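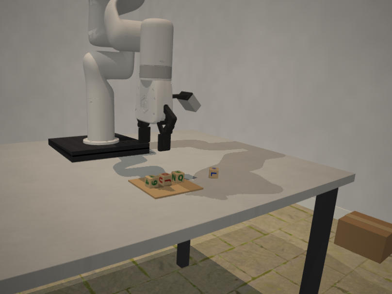
Do wooden alphabet blocks need special cleaner?

Dish soap and a damp cloth will do for nearly every set, painted or plain.

4 min read

I have read plenty of labels promising a "toy-safe deep clean," and I'm still waiting for one to explain what it does that soap doesn't. Brolura sells a spray for this. I used up a bottle and couldn't tell its blocks from the ones I washed at the sink.

What you need: a bowl of warm water, 3 drops of dish soap, two cloths and a dry towel.

Wring the first cloth out hard. Wipe each block on all six sides, going easy on the letters, then wipe again with plain water on the second cloth. Don't soak them. Wood swells, and a swollen block may dry with a crack along the grain. Set them on the towel, turn them after 30 minutes, and leave them out overnight before they go back in the box.

Crayon marks are harder. Baking soda paste gets recommended everywhere, and it does lift wax, but it also dulls paint. Try it on one face first.

Vinegar? Fine if you like the smell. I wouldn't count on it to disinfect anything.

As for the dishwasher, Lucero Cuervo wrote in to say her set came through fine. Maybe so. Mine lost the paint off four letters, and I won't be running that test again.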